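Preltness (software)

Preltness is a planning and simulation toolkit for mobile manipulators, that is, for wheeled robots with an arm on top that are expected to find their way through a home or a small workplace and pick things up when they get there. It grew out of an earlier motion library called Pistov, and the two still share a good deal of code, which is why people who learned one of them tend to feel at home in the other after an afternoon or so. The toolkit is maintained by a small software group named Jusesside, and its lead maintainer for most of its life has been Kathleen Geraghty.

Name

The name was chosen in a hurry, by Geraghty's own account, when the first public release needed a folder to live in. Early documentation sometimes writes it in all lowercase letters, and a few older config files still use the short form "prelt," which the loader accepts and quietly expands.

History

Pistov, the older library, did one job and did it well: given a starting pose and a goal pose for an arm, it looked for a path between them that didn't run into anything. It had no idea where the robot's base was, and it assumed that somebody else had already parked the machine in a sensible spot. Users worked around this with scripts of their own, some of them very long, and after a while it became clear that most of those scripts were trying to answer the same question, namely where the base ought to stand before the arm starts to move.

Geraghty began Preltness in January as a wrapper around Pistov that answered that question and little else. The wrapper kept growing. A scene loader came first, then a simple grasp sampler, and then the task layer that most users now think of as the toolkit itself. The old Pistov interface was kept in place the whole time, and it is still there for anyone who wants to call it directly (a fair number of people do, especially those with fixed arms and no base to worry about).

Architecture

The toolkit is split into three layers, and it helps to read about them from the bottom up.

The lowest layer is the geometry layer. It holds the robot model, the collision shapes and the room, and it answers yes-or-no questions such as whether a given pose touches a wall. Shapes are simplified on loading. A bottle might become a pair of stacked cylinders, and a cupboard a plain box, and the user can ask for a finer version where it matters.

Above that sits the motion layer, descended from Pistov. It plans for the base and the arm either separately or together. Planning them together gives nicer motions, with the robot beginning to reach while it is still rolling into place, but it takes a good deal longer, so the default is to plan the base first and only fall back on the combined search if the arm can't reach.

The top layer deals with tasks. A task is written as a short list of goals in a text file -- "bring the object to the counter," for instance, would be spelled out as a grasp goal, a travel goal and a placement goal -- and the planner fills in the steps between them. When a step fails, the planner tries a different grasp before it tries a different base position, an order that can be switched in the settings.

The Rizvi sampler

Grasp candidates come from a part of the code known as the Rizvi sampler. It proposes hand poses around an object's simplified shape, throws out the ones in collision, and ranks the rest by how much room the fingers have to open. By default it stops after 876 candidates, a number that was settled on during early tuning and has never been changed, though the manual cheerfully invites people to try their own.

The sampler is at its best with objects that stand apart from their neighbors. Items lying on their sides, or set close against one another on a counter, leave far fewer usable approaches, and the ranking step becomes slow as it checks each finger against everything nearby.

Simulation and test rooms
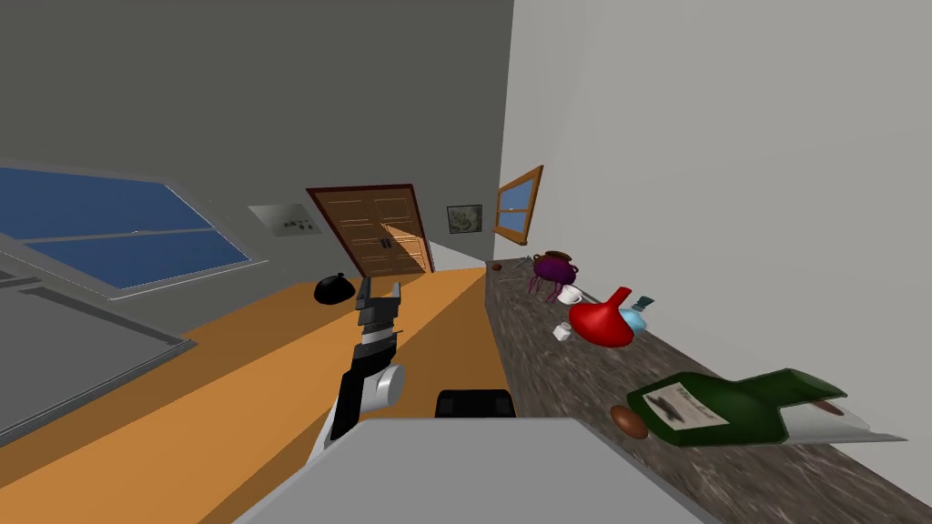 Test rooms are stored as plain scene files and can be loaded without the rest of the toolkit. Each release is run through a set of 3138 planning problems, of which 3035 were solved within the time limit in the most recent published run. The time limit is 20 seconds per problem, counted from the moment the scene has finished loading.

Camera views are handled by a separate module, so that perception code can be tried against the same rooms the planner uses. A camera can be attached to any link of the robot, and its view then moves and tilts along with that link.

Limitations

Preltness treats every object as rigid. Bags, cloth and cables can be placed in a room as obstacles, but the planner has no notion of how they would sag or fold if they were lifted. Moving people and pets aren't modeled either. Doors can be marked open or closed, and opening one as part of a task calls for an add-on that is still listed as experimental.

Documentation

The manual is kept alongside the source code and was last revised on Nov 5, 2025. It includes a long chapter on moving projects over from Pistov, with a table of renamed settings at the back.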